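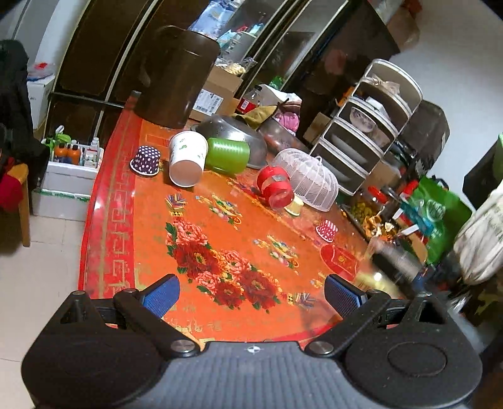 Über uns

Greifer-AG Durkbridge. Robotik zum Anfassen, seit Januar 2019. Angefangen mit einem Bausatz und viel Klebeband, inzwischen 50 Mitglieder in drei Gruppen. Schule, Ausbildung, Studium, alles dabei. Vorkentnisse: keine nötig.

Was wir machen

Greifen lernen. Klingt banal, ist es nicht. Ein Becher auf der Seite ist für einen Roboterarm eine andere Aufgabe als ein Becher, der auf dem Kopf steht. Also: Handgreifer nehmen, Aufgabe vormachen, Aufnahme prüfen, nochmal. Danach Auswertung am Rechner, Training, Test am Arm.

Laufendes Projekt heißt Statau. Thema Becher und Schüsseln aufräumen, auf normalen Tischen, mit normalem Kram drumherum. Papier, Plastik, Metall, Backförmchen. Bunte Tischdecken ausdrücklich erwünscht – auf weißen Laborplatten kann es jeder. Bisher 214 brauchbare Durchgänge, fast 60 mussten wir wegwerfen (zu schnell bewegt, Finger verdeckt, Akku leer).

Wie eine Aufnahme abläuft

Gegenstände verteilen. Finger ganz auf, ruhig anfahren, zugreifen, kurz halten, absetzen. Dünne Plastikbecher bitte nicht zerdrücken, die blauen Fingerpads von beiden Seiten anlegen und mit Gefühl schließen. Wer zu hastig ist, fängt von vorne an. Pro Person höchstens 200 Griffe am Tag, dann ist die Hand müde und man sieht es den Daten an.

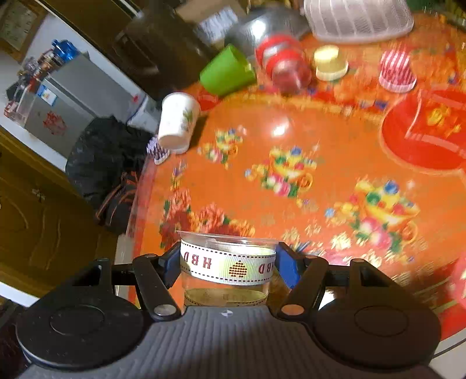
Sawsan Semaan meint dazu, die ersten Griffe gingen bei fast allen daneben, das sei völlig in Ordnung. Sie habe selbst zwei Nachmittage gebraucht, bis die Bewegungen ruhig genug fürs Training waren. Neue sollten lieber langsam anfangen und oft fragen.

Wettbewerb

Im Januar wieder Tornero-Cup, Klasse Haushalt. Letztes Mal Platz vier, der Arm hat im Finale eine Schüssel vom Tisch geschoben. Software ist seitdem neu, Greifplanung auch. Team steht noch nicht ganz fest, zwei Plätze frei.

Mitmachen

Werkstatt im Pesonen-Bau, Erdgeschoss, hinten links. Einfach vorbeikommen oder Fadi Hamdan schreiben, er macht die Gruppeneinteilung und antwortet meistens am selben Tag. Eigener Laptop hilft, muss aber nicht. Unter 16 bitte Einverständnis der Eltern mitbrigen.

Stand: 30. August 2022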